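Out and about: an afternoon with the grippers at Dalsgaard

Posted 11 February 2025

Some of you asked for more robot stuff after the warehouse piece last fall, so when the people at Tralteo wrote to say they were opening up one of their collecting days to visitors, I said yes before I'd even looked at the map. I should have looked at the map! Dalsgaard's showroom is way out past Wedlow, behind the tile yard, and the bus only goes as far as the traffic circle. I walked the rest with my bag over my head in the rain and came in looking like I needed a towel more than a tour.

They gave me coffee and a visitor sticker, and off we went.

If you've never come across Tralteo, they work on the teaching end of things. They want a robot that can look after a bathroom: close a lid, wipe a seat, change a roll, pick something up off the floor. To get there they need a big heap of recordings of those jobs being done well, and they get them from people carrying a gripper in one hand. The gripper has its own camera, so the recording shows the job from where a robot's hand would be. No robot on the day at all, which surprised a couple of the other visitors (one man had brought his two kids and had clearly promised them something with legs). The kids came around once they heard they could have a turn.

Why a showroom? I asked that too. The answer was that you can walk a few steps and get a completely different toilet. Different lid, different hinge, different button. At home you've got one or two and you know them by heart, and a robot that only knows yours is going to be stumped at your sister's place. Dalsgaard lets them in after the morning customers have gone, and in return the showroom staff get to tell everyone who comes through the door that their toilets are in training. They love it, they've got it up on the notice board.
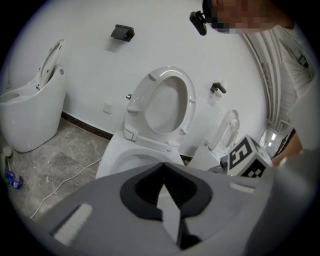
Anyway, the demonstration. Our guide for the day had been doing this for 4 weeks and was already very smooth. You start with the gripper held still, you go in slowly, you do the one thing, you back out, and you stop. Then you do it again. The slow part is harder than it sounds, and so is keeping your other hand out of it. All your life you've steadied things with your spare hand and now you have to leave it hanging there like it belongs to somebody else.

I asked about the little cube with the black squares on it, because to me it looked like a game piece. It's a marker. The patterns are easy for a computer to pick out, so the software can work out how the gripper is turned and where it's moving to. Fine, that made sense even to me.

Then it was my turn. Oh dear. My job was to close a lid. A toilet lid! I've closed thousands of them, I raised boys! First go, I came in too high and the gripper slid right over the top. Second go, I got hold of the edge and then let go much too early, and the bang made everybody in the next room turn around. It took me 5 tries to do one they would keep, and I was told very kindly that this was a good score for a beginner. I didn't ask what a bad score was.

The thing weighs more than you'd think after a while, too. The regulars swap every 20 minutes and shake their arms out in between, and I noticed they all had a favorite spot to lean. By the end of my turn I had a sore thumb and a whole new respect for anyone who does this all day.

They're hoping to reach 4,000 recordings in this part of the project, and then they move on to sinks and faucets, which I gather are worse (all those taps that turn the wrong way). The recordings get checked before they're used, and the clumsy ones get pulled out. Goodbye to my first four, then.

A few practical bits, for those who want to go. There's another open afternoon in April, same place, free, and you put your name down through the Tralteo website. Kids are fine if they come with a grown-up. Wear flat shoes, the showroom floor is tile all the way through and you're on your feet the whole time. If you drive, park on the Wedlow side, the front spaces are for customers. And there's a very decent sandwich counter next to the tile yard that I found only on my way out, so eat there first.

Next month I'm off to see the new sorting line at Odisport, where I'm promised an arm that handles tennis balls. Send me your questions before I go and I'll ask as many as they let me.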